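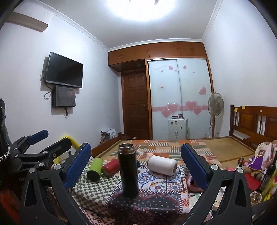

Kokow Open Day: Frequently Asked Questions

These answers cover the October open day at the Fotville site. Questions about other Kokow events should go to the general contact page.

What is being demonstrated?

Recording of household handling tasks with hand-held grippers. An operator carries the gripper, moves it to an object, closes the fingers and carries out a short task. The gripper records video and finger position for the whole task. The recordings are later used to train the control software for a robot arm fitted with the same type of finger. The day covers the recording side only. No robot arm will be running.

Where does it take place?

In the Fotville apartment, a furnished residence that Kokow uses for recording. The drinkware station is in the bedroom. Sign-in, the talk and the playback screens are in the front room. Only the bedroom station requires a timed slot.

Why a furnished bedroom and not a lab bench?

Software trained on a bare bench tends to fail when the background changes. The bedroom has patterned fabrics, a wardrobe, a ceiling light in view and personal items within reach of the work area. None of this is cleared away for the open day. Operators are told to leave the surroundings as they find them between episodes, so please do not tidy, fold or straighten anything.

What objects are used at the drinkware station?

A mixed set of bottles and tumblers on a patterned cloth. The tall black bottle is used open and standing. The lime-green, red and white pieces are laid on their sides. The set was chosen for differences in diameter and color. Objects are put back by hand at the end of each episode, and exact placement is not required. Small shifts between episodes are wanted in the data.

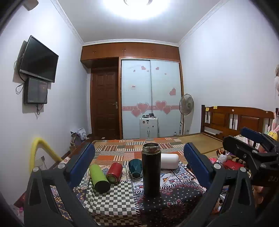

A visitor slot at this station runs 18 minutes. That allows for a short briefing, two demonstration episodes by a staff operator, and a turn for each visitor who wants one. Groups are kept to four people. Stand on the door side of the room unless you are holding a gripper.

Can I operate a gripper myself?

Yes, if you are 16 or older and have signed the sheet at the door. No experience is needed. The operator will set the hand strap for you and check that the fingers open and close fully before you start.

What instructions will I be given?

1. Hold the gripper in the start position until the operator says the recording is on.
2. Approach the object at a steady speed. Do not stop and restart unless you have missed it.
3. Center the object between the blue pads before closing.
4. Close until both pads are in contact, then stop squeezing.
5. Carry out the task as called by the operator.
6. Release, back away and hold still until told the episode is over.

If you drop something, leave it. The operator ends the episode and resets the station.

Why are the finger pads blue?

The pad color separates the contact surface from the black linkage in the video, which makes finger position easier to check during review. The pads are a wear part. A set is replaced when the surface no longer holds a smooth metal bottle.

What is the correct grip on an upright bottle?

One pad on each side of the body, below the neck. Closing on the threaded neck is marked as a fault in review, even if the bottle stays in the fingers. Keep the wrist level during the approach. A tilted approach pushes one pad into the bottle before the other and may knock it over.
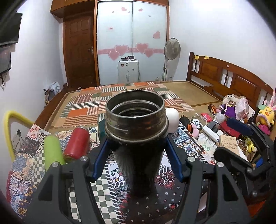

Upright thermos with the cap off, one blue pad on each side of the body.

How much data does Kokow record?

The current household series has a target of 2,000 episodes. The drinkware part of it stands at 142 accepted episodes. Another 114 are waiting for review. Episodes recorded by visitors are kept apart from these and are not added to the series.

Am I recorded?

The gripper camera points forward past the fingers, so the person holding it is normally out of view. Other people in the room may be picked up, as may voices. Visitor recordings are shown on the front room screens during the day and deleted after closing. If you do not want to be in any recording, tell the operator before the slot begins and wait in the front room.

Who supplies the equipment?

The grippers are the Ledetti model, built by Bensaid to a Kokow specification. Changes from the previous version are a shorter linkage, larger pivot pins and replaceable pads. Drawings are not handed out. A spare unit with the cover removed will be on the sign-in table and may be handled.

Is there a talk?

One, at 2 p.m. in the front room. Faizal Pillai, station lead, will go through how episodes are reviewed and the main reasons for rejection. The talk takes half an hour including time for questions and assumes no background in robotics. Station slots are paused while it is running.

Do I need to book?

The talk and the front room are open to anyone. Station slots are booked at the sign-in table on the day, starting at 10 a.m. Slots cannot be held by phone or email. The last one begins at 4:30 p.m.

What should I wear?

Sleeves that stay clear of the hand. Take off bracelets and loose watches before using a gripper, as they catch in the linkage. Shoes are left at the front door. Bags may be left under the sign-in table.

Is the site accessible?

The entrance and front room are step-free. The passage to the bedroom is narrow and a wide wheelchair will not fit. Live video from the station can be followed in the front room, and the spare unit can be used there on request.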